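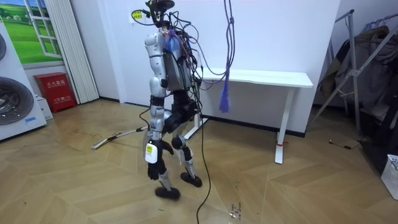 Squeaky wood floors first, as I've had more letters on that than on anything else this winter. Find the squeak before you buy anything. Walk the room in socks, slowly, heel then toe, and stick a bit of masking tape down wherever it talks. Do it in the evening when the house is quiet. On plain boards it's nearly always a board rubbing its neighbour or a nail that has let go. On a herringbone pattern like the light wooden one at the top of the page the blocks are short and there are a lot more joints, so the noise can seem to come from a foot away from where it really is. Press with your thumb each side of the joint. The block that moves is your block.

Dry fix. Talcum powder, unscented if you can get it, brushed into the joint with an old toothbrush, then walk on it, then brush again. Hoover up what's left. Works for a month, sometimes a year. French chalk is the same sort of thing and less messy.

Loose block. If you can lift it out cleanly, lift it. Scrape the old glue off the back and off the floor underneath, all of it, the new stuff won't stick to old bitumen or to dust. Dry fit it before you glue. Then a thin spread of wood floor adhesive, block in, sheet of greaseproof over the top, and a stack of heavy books till tomorrow. Number the backs in pencil if more than one comes up. I didn't, once. They look the same and they are not.

Don't use carpenters glue on a floor, it goes brittle.

Gaps. Fine sawdust from the same wood mixed with clear resin filler, pushed in with a flexible knife, a bit proud, sanded when hard. It dries darker than you think so try it under the sofa first. Don't fill gaps in January with the heating on full. The wood swells again by summer and squeezes the lot out. Wait till March or so when things have settled a bit.

Washing wood floors

A well wrung cloth. Wrung till you can't get another drop, then wrung again. No steam mops, whatever the box says. A drop of plain soap in a bucket of warm water, change the water when it goes grey, follow the grain and dry behind you with a towel under your foot. In a herringbone room you can't follow the grain as it goes two ways, so just go with the light from the window and you'll see your smears.

Vinegar. People swear by it. I've stopped using it on oiled floors, it dulls them. Fine on glass.

Scuffs from black soles: pencil rubber, or a tennis ball on the end of a broom handle with a cross cut in it. The ball is better for your knees.

Candle wax. Ice cube in a freezer bag, hold it there until the wax goes hard, then lift with an old library card. Never a knife.

Felt pads under chair legs. The stick on sort come off sideways in a week if the leg is dirty, so wipe with white spirit, let it dry, then stick. The tap-in kind with a pin are better on wooden chairs. Check them twice a year, grit gets in the felt and then you've got sandpaper on four legs.

Kitchen

Burnt pan. Cover the bottom with water, 2 tablespoons of bicarb, simmer, leave overnight. Mostly lifts. If it hasn't, do it again before you go near it with wire wool. Not for aluminium, bicarb turns it dark.

Limescale in the kettle. Citric acid, a dessert spoon, fill to halfway, boil, leave till cold. Rinse, boil again, throw that away. I buy it in the big Nordin tub as the little sachets are daylight robbery.

Chopping boards. Half a lemon and coarse salt, scrub, rinse, stand on edge to dry. On edge matters. Flat on the worktop and it will cup, the wet side swells up and the top doesn't. If yours has cupped already, put it cup side down on a damp tea towel overnight and then straight into use. Oil with food grade mineral oil, warm room, leave it an hour and wipe off. Not olive oil, it goes rancid and you'll smell it on the bread.

Wooden spoons likewise. If they've gone furry, a rub with fine paper and then oil.

Oven door glass. Paste of bicarb and water, shut the door and forget it till after tea. Plastic scraper. Brown drips between the two panes are a different job, on most doors the inner glass comes off with two screws along the top, but look in your booklet. Mine is a Famari and it slides out. Put it down on a towel, not the draining board.

Drying oranges for the wreath. Slice them a bit thinner than a pencil, pat dry, rack in the oven at 55 degrees with the door open a crack, turn them every hour. Takes most of a day. A hot oven just browns the edges and leaves the middle sticky. Torunn Backlund wrote in to say she does hers on top of the boiler in a cake rack, three days, no electric. Haven't got a boiler with a top, so can't say.

Onion hands: rub them on the tap, if it's stainless steel. Don't ask me why. Then soap.

Freezer. Write the date and WHAT IT IS. Everything brown looks like everything else brown by spring. Bags frozen flat on a tray stack like books afterwards and thaw in half the time.

Workshop and shed

Rusty screws that won't shift. Penetrating oil, wait. Wait longer. Tap the screwdriver with a hammer, in the slot, a few good knocks, and then try tightening it a hair before you undo. Breaks the grip. If the slot's gone, a wide rubber band between the bit and the screw sometimes gets you one more go.

Blunt scissors, cut through folded fine wet and dry a dozen times. It's not sharpening exactly but it takes the burrs off.

Sandpaper. Don't skip grits. 120, then 200 or the nearest you can get, then finer if it's for hands. Wipe between each with a barely damp cloth and let it dry, the fibres stand up and the next paper takes them off. That's the whole secret of a smooth tabletop and it costs nothing.

Paint tins. Press the lid down with a block of wood across it, not the hammer straight on the rim, or it'll never seal again. Dab of the colour on the outside and the name of the room. Store them upside down if you trust your lid. I don't trust mine.

Brushes gone hard with emulsion. Hot vinegar, soak half an hour, comb out with an old fork. With gloss in, chuck it, life's too short, although the Menix brush cleaner did bring one back for me that I'd given up on.

Drill holes in tile. Masking tape cross over the mark, proper tile bit, slow, no hammer action. Once you're through the glaze it's easy. A folded Post-it stuck under the hole catches the dust.

Sticky drawers. Rub a candle end on the runners. If it only sticks in wet weather leave it alone, plane it in the wet and it'll rattle in the summer.

Extension reels, unwind them all the way before you plug in anything hot like a heater. They cook when coiled up.

Bits and bobs

Glass jars with the label glue left on. Cooking oil and bicarb, equal, smear on, leave, wipe. Smells of nothing.

Musty suitcase: open, in the sun, then a cup of bicarb in an old sock shut up inside for a week.

Woolly jumper that has shrunk a bit. Lukewarm water with a good squirt of hair conditioner, soak, don't rinse much, roll in a towel, then pull gently to shape and dry flat. You won't get it all back. I got the sleeves back on mine but the body's still short.

Shower screen. Squeegee. Every time. I know.

Draughty letterbox. The brush strips are good, the Drastance ones come with screws that are too short for a thick door though so get 22mm ones while you're in the shop. Check the flap still closes after, mine didnt.

Correction to last time, the soda crystals for the sink are dissolved in HOT water, I put cold. They just sit in the trap in cold and then you've a worse blockage than you began with. Sorry to the two of you who found out.

Next time slugs, and getting the smell out of a thermos, and I've a note here that says "hinges" so presumably hinges.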